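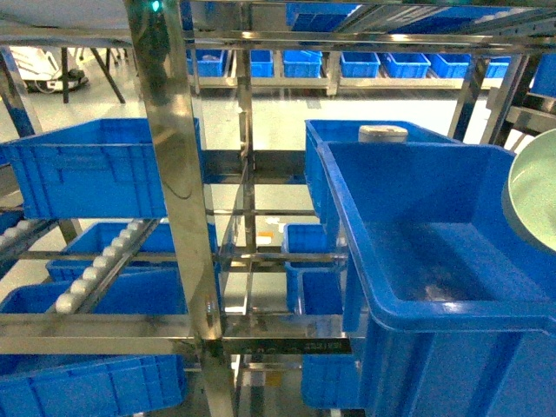
Visit report: parts storage and line feed, Tridberg open day, 4/3/20

Tridberg opened its training hall to suppliers and local firms in March, and Chinyere Bashir and I went along on behalf of Pradton. The program covered three halls. These notes deal only with the flow racking, as we are due to replace our own picking shelves before winter.

The rack is stainless steel, with blue plastic bins stored on several levels. Gravity roller track carries the bins down a slope, with white rollers set between two rails. A full bin goes in at the high side and travels to the picker under its own weight. Empties go back on a return lane pitched the other way. Saranya Hegde, who ran the session, gave the pitch of the feed lanes as 7 per cent. Her team began lower and found that light bins stalled halfway, while anything steeper made the heavy ones hit the end stop hard enough to throw small fasteners over the rim.

Bins come in a large and a small format. The large ones are ribbed on the outside and have a thick rolled rim that gives a decent grip with gloves on. Tridberg caps the load of a large bin at up to 19 kg. We asked about labels and were told the card holders are ordered separately from Camska, with a lead time of 37 days.

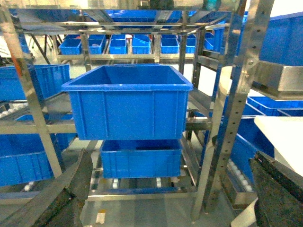 The upright on the right is perforated, so a level can be moved by shifting bolts from one hole to another. Cheng-en Peng told us two people can re-space a lane in a single shift break. I would like to see that done with our mix of bins before putting it in a budget. Clearance between levels matters more than the catalogue suggests – a large bin has to be lifted clear of the track before it can be drawn forward, and the lane above must allow for it.

Small bins are kept side by side on a plain shelf and hold slow-moving items. Tridberg replenishes them by hand at the end of each shift. Chun-yin Liu prefers this to a roller lane for anything used less than once a day, and our own usage data from Tang Road would support the same split.

Points to follow up:

Price for four lanes, stainless and powder-coated.
Spare rollers – sold singly or only by the rail?
Whether the large bin fits our existing trolleys (Bushra Bajwa to measure).
Cleaning procedure for the track.

Lunch was sandwiches in the foyer. Parking is at the rear, and the signed entrance off the main road was closed for works.

Filed under: Site visits, Storage
6 shares | 2 comments

This site uses cookies to remember your preferences. Accept | Manage settings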